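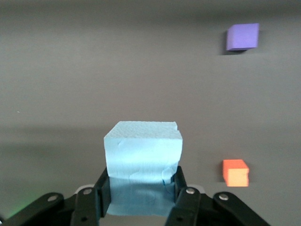 Figure 5. Wrist camera view with a light blue foam block between the fingers of the parallel gripper. Purple and orange cubes remain on the tabletop.

4.2 Grasp state labeling from wrist images

The policy described in Section 3 receives no force signal. Whether an object is held must therefore be inferred from the wrist image together with the commanded finger width. We trained a small classifier for this purpose and report its behavior separately from the full policy, as errors at this stage carry over into every later step of a sorting episode.

The training set consists of 1,733 wrist images recorded at the Vestby laboratory. A further 967 images, recorded at the Bilton site with a second arm of the same model, were kept for testing. Each image was assigned one of three labels: open, closed on object, or closed empty. Labeling was carried out by two of the authors (Haugen and Quinlan) working independently, and disagreements were settled by a third (Dalen). Images from the first second after a close command were left out of both sets.

Figure 5 belongs to the class closed on object. At this range the held block covers much of the lower center of the image, and its lower portion is blurred and in shadow. The finger pads remain visible on both sides. We found that classifiers trained on a tight crop around the pads did worse on foam than those given the whole image. A likely cause is that the soft blocks used in this study have uneven faces, so that the line of contact between pad and block varies a good deal from one grasp to the next.

Objects left on the table presented a second difficulty. In an early version of the classifier, a cube lying close to a finger in the image was sometimes taken for a held object, even when the fingers had closed on nothing. Adding the commanded width as an input removed most of these errors – the remaining ones involved thin objects, for which the width alone says little. Object color had no clear effect on the result, although our set of colors was limited and this point should be tested further.

The classifier was run on every new wrist image during an episode, and a change of state was accepted only after 7 images in a row gave the same label. Shorter windows caused the policy to release and grasp again without need. Longer windows delayed the lift but did not otherwise change the outcome. The same setting was used in all experiments reported in Section 5.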